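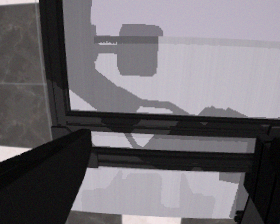
Right, I promised a few of you a thread on how we write up our simulated robot trials at Badimside, and the kettle is on, so let's have a go. It's long. Sorry in advance, and do mute me if you came for the allotment posts!

We run everything in simulation before the real arm is allowed near a kitchen. Lovely, quick, and very easy to fool yourself with. So over the years we've built up a set of house rules, and most of them exist thanks to me getting something wrong.

Rule one: write down what counts as a success before you press go. "Door opened" is not enough. How far? Did it stay open? Did the gripper let go afterwards? Glenys Cartwright made me rewrite ours five times and she was right on at least four of them.

Rule two: keep the failures. All of them. Our last batch was 1,042 runs, and every one has a line in the log, including the 54 where the simulator itself fell over. Those get their own heading - they aren't robot failures and they aren't successes, and quietly dropping them makes your numbers look prettier than they deserve.

Rule three (my favourite, so bear with me): look at what the robot's camera sees, with your own eyes, at the close-up moments. Glass and a dark gripper finger, grey shapes behind a pane, marbled tile to one side - it's hard going for a person, never mind a policy. If you can't tell what you're looking at, put that in the notes.

On that subject, please say plainly when a picture is rendered. I've sat through talks where I couldn't work out whether I was looking at a kitchen or a computer's idea of one, and I do this for a living. A caption saying "simulated" takes two seconds to type.

Rule four: version your scenes the way you version your code. We call our scene library Pokton (don't ask, it was a long afternoon) and each run records which Pokton it used. Somebody once nudged a hinge setting and we spent ages comparing two things that were never the same task.

Rule five came from Raffaele Marras, when he joined us from Ploreck: simulated contact doesn't count as a force check. A finger brushing a glass door on screen tells you very little about what the same finger does to a real one. Force limits get tested on the bench, slowly, with the stop button in somebody's hand.

Someone asked whether there's a proper standard for all this. There are good ones for the safety of the machine itself, and you should read whichever applies to yours. For reporting simulated trials we mostly muddle along with a two-page checklist, pinned up by the bench and covered in biro.

I'm tidying that checklist up now so other people can use it. Glenys wants a box for lighting settings and I want a bigger box for "odd things noticed". If you've got one of your own, do send it over, I'd love to pinch the good bits.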